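Members > Meetings > Minutes > May

News Varieties Swap Days Minutes Join

Busgate Seed Exchange
Minutes of the May meeting

Place: upstairs room, Busgate Library
Start: 7:05 p.m.
Present: 16 members, list kept with the paper copy
Chair: Rhys Bright
Minutes: Elīna Vītola

1. Minutes of the last meeting

The April minutes were accepted with one correction. Under item 4 the bean should be called Clandiddale Brown and not Clandiddale Dwarf. The Dwarf is a different bean and we do not have it at present. I have changed the copy on this page.

2. Spring swap day

Rhys reported on the spring swap day. In total 1,564 packets were given out, more than at any swap day before. Tomatoes and climbing beans were finished before noon. Very few people took parsnip. Two members said that the parsnip seed was from the year before last and should not have been on the table at all, as parsnip seed loses its strength quickly. It was agreed that parsnip, onion and leek will be offered only from the latest harvest.

The queue at the door was too long in the first half hour. For the autumn day we will open a second table for people who only bring seed and do not wish to take any. Rhys will ask the library if we may use the corridor.

3. Storage of the small lots

The small lots are the seed which we have in too little quantity for a jar: the rare lettuces, the Ruawai pepper, most of the flowers. Until now they are kept in envelopes in shoe boxes, and it takes a long time to find anything.

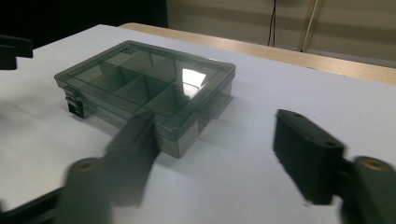 Three ways of keeping small lots were discussed: coin envelopes in a card drawer, glass tubes in a rack, and plastic boxes with compartments. Glass tubes were thought to be the best for the seed but too expensive for us, and they break. The card drawer is cheap but it is heavy to carry to swap days. Most of the talk was therefore on the compartment box, of the kind with a smoky-gray, see-through lid. The rows of cells can be seen with the lid closed, so the box does not need to be opened each time a person wishes to look. Against it, one member pointed out that very fine seed, such as poppy or celery, can travel under a divider if the lid does not sit tightly. Another member reminded us that seed should stay in its paper also inside a box, and then this question does not come up. Light was also mentioned. The boxes would stand in the cupboard between swap days, so this was not considered a problem.

Agreed: to spend up to 125 dollars on compartment boxes, and to move the lettuces and peppers first. Flowers will wait until we see how it works. The label must carry the name, the year and the grower's initials. Please write with pencil, the ink of the last pens became pale. 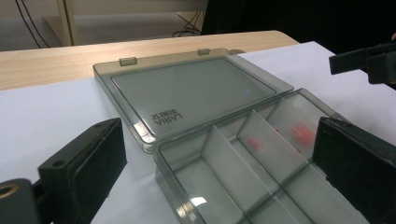
Minutes, part 2 of 2 | Reading time: 2 minutes

4. Germination tests

Elīna Vītola presented the results of the winter tests. The old Badik cabbage came up well in both trays. The Ruawai pepper came up slowly and unevenly, and the second tray was kept too cold because the heating mat was switched off by mistake over a weekend. This test will be done again before we decide if the pepper needs new growers. The spinach failed and will be thrown away.

There was a longer discussion on whether weak lots should be given out with a warning on the packet, or not given out. Opinions were divided. Rhys said that a beginner who sows a weak lot and sees nothing will think it is his own fault and will not come back. Others felt that experienced members would be glad to try. No decision was made. The item will come back in June.

5. Growers for the coming season

We have now 238 members on the list but only a small part of them grow for the exchange. We still need growers for squash, who must have a garden far from other squash or be ready to pollinate by hand. A short lesson in hand pollination will be given in July, in the morning, when the flowers are open. Gloves are not needed. Bring masking tape.

One member asked if a balcony is enough for growing seed. For lettuce, yes. For beans, also yes, if there are several plants in deep pots. For cabbage, no.

6. Other matters

The key to the cupboard has been missing since the swap day. If it is in your coat, please bring it to the library desk.

The Clandiddale gardeners have invited us to visit their potato beds in August. Those who want to share a car should write to Rhys.

A request came for printed catalogs. It was decided to print a few for members who do not use a computer.

The meeting was closed at 8:50 p.m. The next meeting is in June, in the same room and at the same time.

Busgate Seed Exchange | Contact | Copyright of the members | Back to top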